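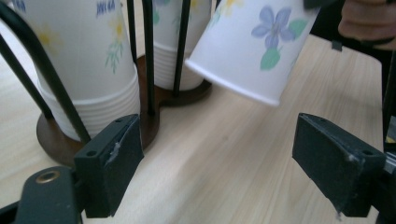 木桌上的纸杯，印着淡黄色的小花。

八月的早上，我六点不到就醒了，第一件事是摸手机看渡轮还开不开。前一晚群里已经传开，说船员工会和公司谈到半夜也没谈拢，可我这个人总爱存一点侥幸，心想说不定他们喝了杯咖啡又坐回去了呢。结果页面一打开，红字一条，早班全部取消，下午的班次“视情况而定”。

我在Barnholm住了五年，出门几乎全靠船。平时过海只要16分钟，坐下来还没把包放稳就到对岸了。改坐公交绕桥走，那天我足足花了两个多小时（中间还换错一趟车，怪我自己，站牌没看清就跳上去了）。车里挤得转不了身，不过大家脾气都好得出奇，有位老先生一路给旁边的小朋友讲他年轻时怎么划船去上学，讲得半车人都在听。

路上碰到楼下的Perihan Keskin，她在对岸医院上班，天没亮就出了门。她说院里有同事干脆在值班室睡了一晚。我问她生不生船员的气，她想了想，说气是有一点，可是冬天刮大风的时候，也是这些人把她平平安安送回家的，她骂不出口。我听了挺惭愧，因为我早上已经在心里骂过一轮了。

到了码头那边，船员们站在售票处外面发传单，我也拿了一张。上面写的主要是排班的事：有人连着上14天才能休息，人手走一个少一个，也不见补。他们要求的是改班表，另外每人每月补1,250的夜班津贴。公司那边贴的告示倒是很短，只说“对不便深表歉意”，连哪天恢复都没提。我两张纸都折好塞进包里，晚上回家又翻出来看了一遍，还是觉得告示应该多写两句，让人好安排日子嘛。

下午的船最后也没有开。Serpil Karaca开车来接我，车上还捎了两个不认识的邻居，一路聊着就到家了。她明天七点一刻还要跑一趟，后座有位子，住我们这条街的朋友要搭车的话，今晚在下面留言告诉我一声，我来转告她。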